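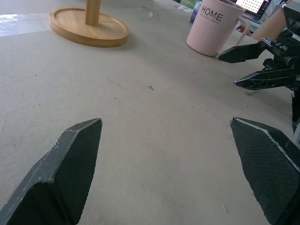
**Is the Tescombe a good sharpening stone for someone who mostly owns hunting and camp knives?**

For plain carbon and ordinary stainless blades it's a very good stone, but if most of your knives are in the harder powder steels you'll wait a long time for an edge and should buy diamond plates.

I've used the Tescombe two-sided stone since September, mostly on a drop point hunter, a small skinner and a beat-up Bratu camp knife that gets lent out. It cost me $40. The grits are 400 and 3000, which is a bigger jump than I'd like. You come off the coarse side with a toothy edge, and it takes patience on the 3000 to clean that up. For field dressing I often stop early and leave some tooth in it.

**Setup.** It's a splash-and-go stone. A little water on top, more when it starts to drag. The rubber base holds well on a counter and slides a bit on painted wood, so put a damp towel under it.

**Coarse side.** Cuts fast for the first few sessions, then settles down. I reset the bevel on the Bratu in 40 minutes, and that knife had a rolled section near the tip and two small chips. The stone dished slightly in the middle afterward. You'll need a flattening plate, and one isn't included.

**Fine side.** Softer than I expected. It's easy to gouge if you push edge-first at too steep an angle, and I did that on the first evening. With light pressure it leaves a clean, even polish. A few passes on a leather strop and the skinner shaves arm hair.

**Convex edges.** The instruction sheet skips these completely. Letay Kahsay, who I hunt with, showed me how to work a convex grind on it with trailing strokes, lifting the spine a little as you pull back. It works, though a stiff piece of leather with sandpaper on top is still easier for this.

**Angle guide.** The clip-on plastic guide is no good. It scratched the spine of my skinner and it won't sit straight on a tapered blade. I took it off and haven't used it again.

Compared with the Olter stone I had before, the Tescombe cuts faster and wears faster. The Olter stayed flat longer but always felt glassy. Yasaman Kermani borrowed both for a weekend and preferred the Olter for kitchen knives, so it may come down to what you sharpen.

Let it air dry before it goes back in the box. Mine went away damp once and the label on the side peeled off.

Four stars out of five. I'd buy the stone again if they sold it without the guide.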